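Category: Insurance > Income Protection > Common Questions

Search our help pages... Go

Income protection: the questions we hear most

Welcome, and thanks for stopping by. If you've landed here you're probably trying to work out whether income protection is worth the money, or you already have a policy tucked in a drawer and would like to know what it does. Either way, put the kettle on, because some of these answers run a bit long. Khang Cao wrote most of them and Endang Sopacua, who looks after claims at Hiltard, went through them again in October 2026.

What is income protection, in plain English?

It's a policy that pays you a monthly amount if you can't work through illness or injury. You choose a share of your usual income when you apply, and if you're laid up for longer than your waiting period, the payments begin. It isn't the same thing as life cover, which pays your family after you die, and it isn't trauma cover either, which pays a lump sum for particular conditions listed in the policy. Plenty of our clients hold a mixture, and that's perfectly fine – just be clear in your own mind which one does what.

What's a waiting period, and how long should mine be?

The waiting period is the stretch between the day you stop work and the day your benefit starts building up. A longer wait means a cheaper premium, and a shorter one costs more. Many people we talk to settle on 90 days, usually when they have a decent amount of leave owing or some savings set aside. If you're self-employed and the money stops the moment you do, have a good hard look at something shorter. Remember too that benefits are normally paid in arrears, so the first payment lands some weeks after the waiting period ends. We always ask people to sit down with their mortgage statement and their grocery bills before they pick.

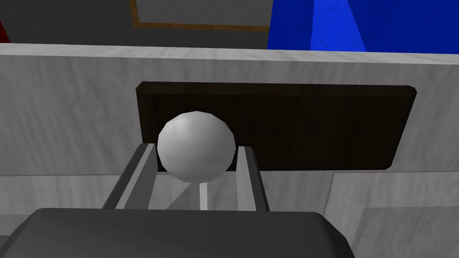 A faceted white sphere between two grey gripper fingers.

And the benefit period?

That's how long the payments can go on for any one claim. On the Sirkero plan you can pick 2 years, or you can go through to a set age. The 2-year option looks very tempting on the quote, and for some households it's the right fit, but do think about what you'd live on afterwards if you still weren't well.

Does it matter what I do for a living?

It does, quite a lot. Insurers sort jobs into groups according to how likely a claim is and how long it might last. A bookkeeper and a roof tiler of the same age will see very different premiums, and a few occupations can only get a shorter benefit period. Please describe your real duties when you apply, including the bits you only do now and then. If your title says "manager" but you're up a ladder half the week, tell us about the ladder.

I work casually. Can I still apply?

Often, yes. Under the Sirkero plan you need to be averaging at least 20 hours a week, and you'll be asked for payslips or tax returns to show it. If your hours jump about with the seasons, give us a ring first and we'll have a chat about which papers would help. Seasonal workers have more luck than they expect.
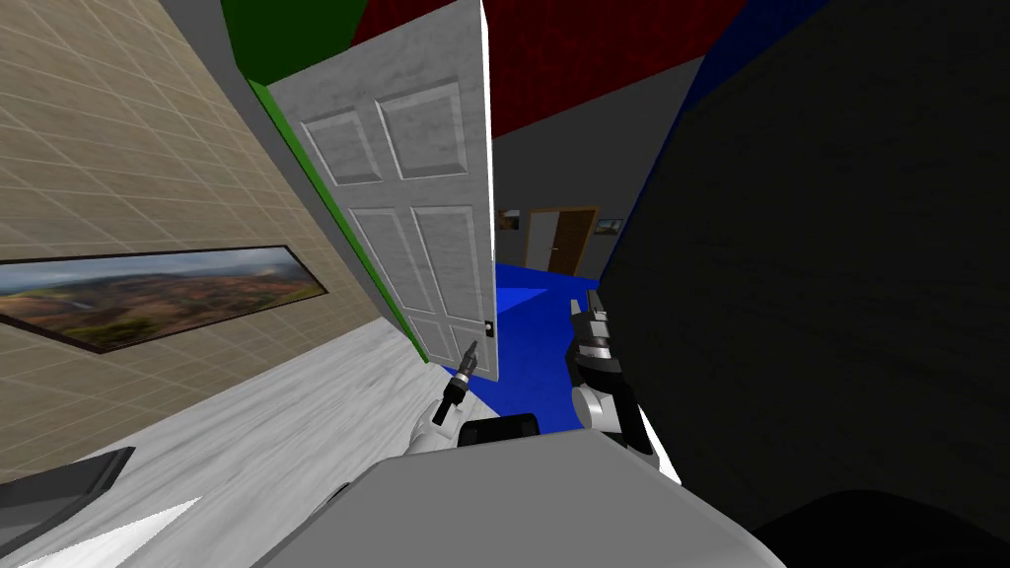
While we're on the subject of paperwork, keep copies of everything you send in. A folder on the computer will do nicely, or an old shoebox if that's more your style. When a claim comes along you're generally not at your best, and having your policy schedule, your last couple of tax returns and your doctor's details together saves a great deal of fossicking about.

How do I make a claim?

Ring us as early as you can, even if you're still inside the waiting period. We'll send out a claim form with three sections: one for you, one for your doctor and one for your employer or accountant. The doctor's section is the one that tends to hold things up, so book that appointment first. Endang's team will let you know if anything is missing, and you're welcome to ask for the same person each time you call.

Can I change my mind after I sign up?

You can. Hiltard policies come with a 22-day cooling-off period, and provided you haven't claimed, you'll get your premium back in full. After that you can still cancel whenever you like, though refunds depend on whether you pay monthly or yearly.

What if I already have cover through Võ or Bullell?

Please don't cancel it until the new policy has been accepted in writing! We've had a few worried phone calls over the years from people who did it the other way round. Bring the old schedule along and we'll go through it with you line by line, and if what you've got is better value, we'll say so.

Was this page helpful? 22 people said yes
2 comments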